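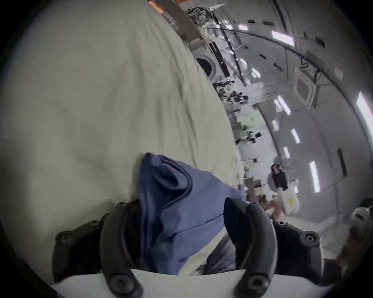 Re: Draft 4 of the cloth handling practice notes
Posted to the list Jan 26, 2025

I have now read Draft 4 twice, once with coffee and once without, and I have comments. First the bit I'm answering:

> Section 3.2. The operator shall ensure that each grasp is
> clean and that the fabric is in an appropriate state before
> the episode begins. Episodes that are not appropriate shall
> be discarded.
>
> We think this covers it. If there are no objections we'd
> like to freeze the text and move on to section 4 (folding
> order), where we expect more of a fight.

Well, here is an objection. "Appropriate" appears 18 times in a document of 36 pages, and the glossary defines it as "suitable." I looked up "suitable" in the same glossary. You can guess.

At Koruda we tried running with the November text as written. Two operators, same instructions, same kind of cloth. One of them shook out every piece before starting. The other thought a crumpled start was the whole point of the exercise. Both were following 3.2 to the letter. Out of 2,204 episodes we ended up arguing over 52 of them by hand, and I would like those afternoons back.
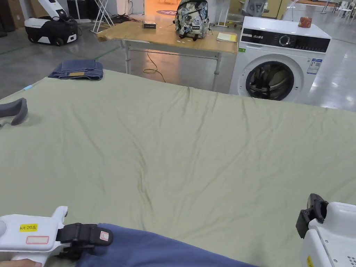
So, proposed replacement for 3.2:

3.2.1 The task sheet states the starting state of the cloth: flat, folded or crumpled. If it says nothing, the operator asks before recording.

3.2.2 A pinch that takes in the cloth underneath as well as the one you wanted is recorded as a double grasp. It is kept and labeled. Do not quietly let go and pretend it was a rehearsal.

3.2.3 Left and right hand units are labeled on the housing, and the label is checked at the start of each session. Yes, people swap them. I have swapped them.

3.2.4 Items on the work surface that aren't part of the task are either written down or taken off. Pick one per session and stick to it.

On that last one, I know the Ashworth people want a bare surface every time, and I know the Saka people think a bare surface teaches a robot to fold laundry in a museum. I lean toward Saka. No bed I have ever met was bare. But I can live with either, as long as the log says which.

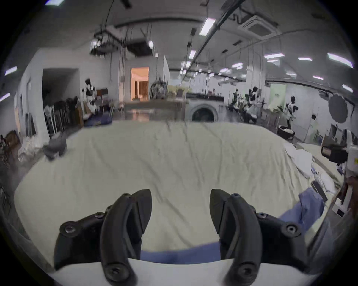
Background is a separate matter and I'd keep it out of section 3 entirely. The Grevby draft had a full page on what may stand behind the work area, down to the chairs, and I don't believe a single site followed it past the first morning. One line asking for the room layout to be noted when it changes would do.

I have no view on section 4 yet, except that "fold in the natural order" needs to go before somebody asks me what it means.

Please don't freeze anything until the double grasp question is settled.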